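Wanon Home Handling Set: equipment plan and data card

Status: working document for the second purchase round
Maintained by: Davina Innes
Last edited: 20 June 2022

What this repository holds

This repository has the equipment list, the budget sheet and the collection notes for the Wanon home handling set. The recordings themselves are on the project server and are not mirrored here. If you only want to know what to buy to run a setup like ours, read "Equipment" and "Costs we got wrong" and skip the rest.

Files

README.txt: this file
equipment.csv: one line per item, with supplier, unit price, lead time and whether we would buy it again
budget_round1.csv: what we spent in the first round
budget_round2.csv: what we are asking for now
props.csv: food, dishes, bags and sheets, with replacement notes
sites.csv: homes by code only, no addresses
CHANGES.txt: edits by date

Prices are in US dollars before tax. Where an item was bought in another currency, the rate on the day of the invoice was used and is given in the notes column.

Scope

The set covers picking up, moving and putting down ordinary things in ordinary homes. Food and tableware are the largest group. Clothing and small electronics are in separate folders and have their own prop lists. Recording is done with hand-held grippers, so no arm has to be carried into a home or bolted to anything. That decision was made in April by Keir Gunn and Isla Jardine after they priced both options, and it is the main reason the budget looks the way it does. The worksheet they used is the second tab of budget_round1.csv, exported as plain rows at the bottom of the file.

Equipment

Each kit is packed for one operator and contains:

Hand-held grippers, 2
Spare finger pads
Mounts and cables
Charger and power strip
Plastic sheets for covering beds, sofas and rugs
Hard case with cut foam

We own three kits and are asking for two more. The grippers are the one item where we did not look for a cheaper substitute. Everything else on the list can be swapped if the supplier is out of stock, as long as the swap is entered in equipment.csv.

Finger pads are a consumable and should be budgeted that way. Round one treated them as part of the gripper and left no money for replacements. In round two they have their own line.

Produce and dishes are bought locally by the operator and claimed back. The limit is $28 per home visit. Dishes go back in the prop box and produce is replaced for each visit. Please buy things of different sizes. A bag of identical apples is cheap and gives us very little.

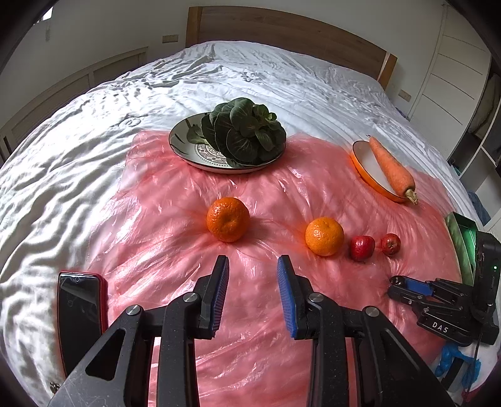 Food and tableware layout on a bed: greens, a carrot, two mandarins and small red fruits on a pink plastic sheet, with two grippers.

Surfaces are not supplied. Operators work on what the home has, which so far means tables, counters, floors and beds. Soft surfaces take longer to lay out, and round items move when the sheet is pulled. Allow for this when booking time. Alistair Kinnear's estimate for round two adds a quarter hour to any visit that includes a bed or sofa, and the labor line uses his figure.

Costs we got wrong

Storage. We planned for the finished recordings and forgot that raw and processed copies both sit on disk until review is done. Round two asks for $600 for extra drives. If review gets faster, part of this can be returned.

Shipping. Two kits went to Wasov by courier and came back the same way. Insurance was more than the freight. For round two, kits for Wasov stay there between visits, in a locked cupboard rented from Menzies.

Cables. These were bought at the shortest length that reached, and most have been replaced. Order the next length up.

Cases. The first foam inserts were cut for the gripper without its mount, so the mount had to come off every time the kit was packed. The new inserts fit the assembled unit. Do not reuse the old ones.

Round two request

Two complete kits: see budget_round2.csv, lines 1 to 14
Finger pads for all five kits: line 15
Drives: $600
Plastic sheets, mixed colors: line 17
Prop allowance: $28 per visit
Repair reserve: $400

The repair reserve is new. Dagmar Šťastný asked for it after a hinge had to be replaced in the middle of a week of visits and the part was paid for out of the prop money. The reserve can be spent by the site lead without approval. Keep the receipt and add a line to CHANGES.txt.

Lead times

Grippers take the longest, up to 28 days from order. Uvitz quoted less but could not confirm stock, so the plan does not depend on them. Cases and foam come from a different supplier and should be ordered the same day as the grippers. Drives and sheets can be bought when needed.

Do not book homes against a kit that has not arrived. We did this twice in round one and paid for the canceled visits.

Known gaps

Prices for the mounts are from round one and have not been requoted.
There is no line for a spare charger.
props.csv does not separate dishes that belong to us from dishes lent by the home. Isla is fixing this.
Labor is budgeted per visit, so long visits are undercounted.

Use and contact

The equipment and budget files may be copied and adapted freely. The recordings have separate terms, which are in the server folder. Questions about money go to Davina Innes, questions about kits and repairs to Keir Gunn. Corrections to equipment.csv are welcome as long as they come with an invoice or a written quote.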